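Home | Stories | Poems | Submit | About

The Grey Chair

The chair came from Carretero's in Cumton, and it took two men to get it up the stairs. Begoña had paid 300 pounds for it in February, in the sale, and had it put in storage until the flat was ready. Now the flat was ready and the chair was in it, next to her mother's dark wooden cabinet, and it was too big.

"It isn't too big," said Gonzalo. "The room's small."

He had come over from Molinstead on the bus to help, and so far he had made tea twice and moved a lamp. He walked along the front of the chair and back again. The tiles were cold and he was in his socks.

"I can't open the cabinet door," she said.

"What's in the cabinet?"

"Plates."

"Do you use them?"

She didn't answer that. Her mother had used them at Christmas and when the priest came. There were 38 pieces, counting the gravy boat, and Begoña had wrapped every one of them in newspaper at the old house and unwrapped them again here. She had not eaten off any of them.

She sat down to think. The arms were fat and round and came up higher than she remembered from the shop. She put her elbows on them and felt like a child at the dentist's.
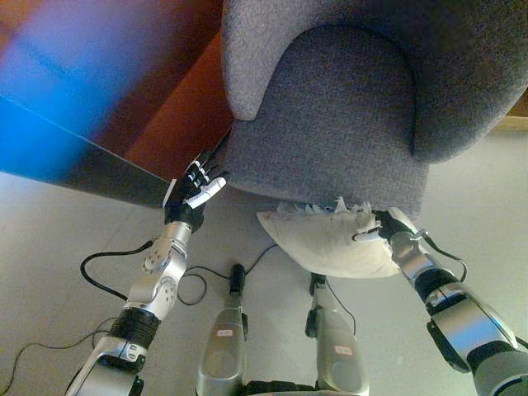 Gonzalo got down on his knees and looked along the floor. He said that if they pushed it towards the wall by the width of his hand, the door would open far enough to get a plate out sideways.

"And the gravy boat?"

"You'd have to tip it."

They pushed. The chair went more easily than either of them expected and stopped against the skirting board with a bump. Begoña tried the cabinet. The door opened, touched the padded arm and stayed there. She reached in, took out a plate and looked at the back of it, where it said Fultard in small blue letters.

"She sat in the kitchen," she said. "All those years, on a hard chair. I asked her once if she wanted a proper one and she said where would she put it."

Gonzalo sat on the floor with his back against the wall. It was getting on for 6 and he ought to have been looking up his bus.

"Have you got anything in?" he said.

"Eggs. There's some bread."

She took out a second plate, sideways, and shut the door with her hip. In the kitchen she rinsed the two of them under the tap and dried them. When she came back with the eggs he was in the chair, with his feet stuck out in front of him.

"You can have it back when I've finished," he said, and held out his hands for the plate.

Filed under: Short Fiction, Family, Under 1,000 Words

Comments

Maureen T.
My mum had a cabinet like this and we weren't allowed to breathe near it. I've got it now and my kids keep board games in it.

pdw
Liked this. Would have liked to know if he got his bus.

Lesley
The dentist line made me laugh. We had a settee that had to go back for the same reason, it never even got past the hall.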